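Cuaderno de la mudanza
Miércoles 7 de junio

Dormí poco. A las seis ya estaba levantada, con el mate y la lista de lo que falta. 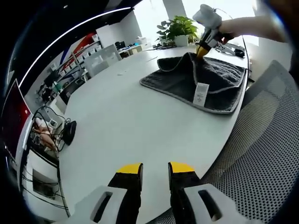 Mañana

Llamé a Corkinent por el flete. Me atendió el mismo muchacho de la semana pasada y volvió a pedirme la dirección completa, el piso y si hay ascensor. Hay, pero es chico y no entra el ropero. Quedó en consultar si lo suben por la escalera y cuánto cobran de más. El presupuesto sigue en 2492 pesos, sin contar eso. Le pregunté si embalan ellos la vajilla y me dijo que se paga aparte. La embalo yo.

Después fui a la ferretería Todetti a buscar cinta, dos rollos de papel y bolsas grandes. No tenían cajas. La señora me mandó a la verdulería de la vuelta, donde me dieron cuatro, dos con olor a cebolla. Las dejé abiertas en el balcón.

Tarde

Guardé los libros. Pensaba regalar la mitad y al final aparté 14 – casi todos novelas que no volví a abrir desde la facultad. El resto va. Encontré una carta de mi abuela dentro del diccionario, de un enero, sin año. Habla del calor, de la parra y de un perro que no me suena. La puse en la carpeta de los documentos para que no se pierda.

La cocina la dejo para el final. Ahí tengo todavía lo de todos los días y no quiero andar buscando un cuchillo entre las cajas.

Pasó Amancay Pereyra a las cuatro. Trajo facturas y se llevó las plantas, menos el potus, que quiero tener conmigo hasta el último día. Me preguntó si estaba triste por dejar el departamento. Le dije que no mucho. Son nueve años y la humedad de la pieza no la voy a extrañar, pero el sol de la mañana en el comedor sí. Hablamos también de su hermano, que sigue sin trabajo, y de si conviene o no que se vuelva a Rosario. Ella cree que sí. Yo no opiné.

Antes de irse me ayudó a desarmar la cama chica. Perdimos un tornillo y lo encontramos debajo de la alfombra.

Noche

Pagué la última boleta de luz, 417 pesos, y pedí la baja del medidor. El trámite tarda diez días hábiles, así que voy a tener que volver a firmar con la mudanza ya hecha.

El colectivo nuevo me va a llevar 90 minutos por día entre ida y vuelta. Ahora camino al trabajo en quince. Hice la cuenta en un papel y después lo tiré – ya está decidido.

Cené arroz con huevo. Me duele la cintura. Para mañana quedan el ropero, las cortinas y llamar otra vez por lo de la escalera.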